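Bench inspection checklist: pipetting station, Romaniuk wet lab
Date: 15 November 2018
Inspected by: Svitlana Hutsuliak
Copy to: Demyd Yurchenko

1. Bench cover
Black cloth to lie flat, no folds under stands or racks. Pass.

2. Pipette stand
All feet in full contact with the bench. Hang pipettes from the bar only, never from the side brackets. Pass.

3. Micropipette
Stored vertically, plunger at top. Calibration label missing from the log sheet. Action: D. Yurchenko to check against the April certificate.

4. Transfer pipettes
Bulb end up in the clear rack. Any that lean are to be reseated. Comment: one leaning, minor.

5. Glassware
Check rims of beaker, flask and test tubes for chips before use. Beaker not to be filled above the 400 ml line. Pass on rims.

Test tube in the beaker, and test tube at the rack:
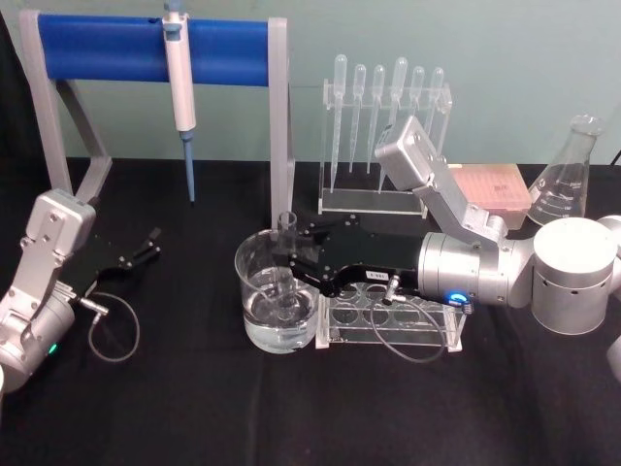
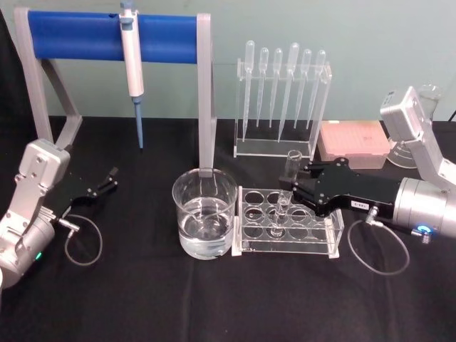
6. Test tube rack
Tubes must pass through the top plate and stand upright. Clean the base plate with detergent only; solvent clouds acrylic. Pass.

7. Beaker position
Leave a hand's width between beaker and rack. Comment: spacing too tight. Fail, correct before next use.

8. Tip box
Lid closed when not in use. Box to be reordered when the last 20 tips are reached. Pass.

9. Spills
Absorbent pads within reach of the bench. Pad stock in the Brevard cupboard low, one pack left. Action: reorder.

10. Cables
No cable to touch standing water or hang over the front edge of the bench. Recheck after any change of layout.

Result: one fail (item 7), two actions open (items 3 and 9). Item 4 to be corrected by the next user. Signed sheet filed under 3,136.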